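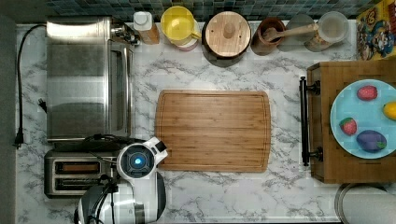
Toaster oven and two-slot toaster at the end of the counter.

Bondine Bread Maker Review

Posted March 2025 by Joar Holmgren

I bought the Bondine bread maker in January to replace an older machine with a worn pan. It cost $300 at Jikstead, full price. We go through a lot of toast and I was tired of paying for sandwich bread that goes stale in two days. I have used the Bondine most mornings and a few evenings.

Setup is simple. You wash the pan and the paddle, run the empty heating cycle once, and let it cool. There was a faint smell during that first run and none after that. The manual is short and the recipes are in the back, in both cups and grams. Use the grams. My first loaf was measured in cups and came out dense at the bottom.

There are 11 programs. I use three of them: basic white, whole wheat, and dough only. The jam program works but the pan is awkward to pour from. I have not tried the cake program.

The basic white loaf is good. My usual batch weighs 659 grams out of the pan, and it has an even crumb and a thin crust. On the medium setting the sides brown well but the top stays pale. Dark fixes the top and makes the sides a little too hard for my taste, so I stay on medium. Whole wheat rises less, as you would expect, and needs an extra spoonful of water beyond what the recipe says.

Let the loaf cool fully before you slice it. I was cutting too early for the first few weeks and the slices tore.

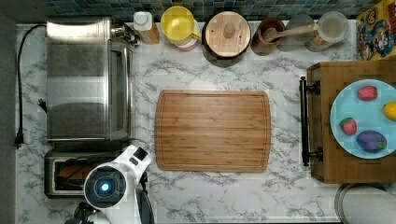
The slices are tall. A loaf from this machine is shaped like a brick standing on end, and a full slice sticks out of the top of an ordinary toaster. I cut the loaf in half across the middle first and then slice each half. You get squarer pieces that toast evenly. If you toast in an oven, you can leave them whole.

Noise is acceptable. The kneading phase is the loud part, a steady thump with a pause every so often. I can hear it in the next room but not upstairs. The beep at the end is too loud, and there is no way to turn it off. If you use the delay timer to have bread ready at breakfast, the beep will wake anyone sleeping nearby. Phúc Trương, who has the same machine, covers the speaker holes with tape. I tried this and it helps some.

The paddle gets stuck in the loaf about half the time. A small hook is included for pulling it out. It leaves a hole in the two middle slices. My old Grumico machine did the same thing.

Cleaning is quick. The pan is not dishwasher safe, but warm water and a soft sponge are enough. Flour collects around the heating element and I get it out with a dry pastry brush once the machine is cold.

The quick program takes 43 minutes and I would skip it. The bread is gummy in the center and tastes of yeast. If you need bread that fast, go to the store.

I also looked at the Venckus, which has a folding paddle and a horizontal pan. It makes a normal loaf shape, but it is a wider machine and would not fit on my shelf.

Pros: even crumb, clear manual, easy to clean
Cons: loud beep, pale top crust, tall slices, poor quick program

Rating: 4 out of 5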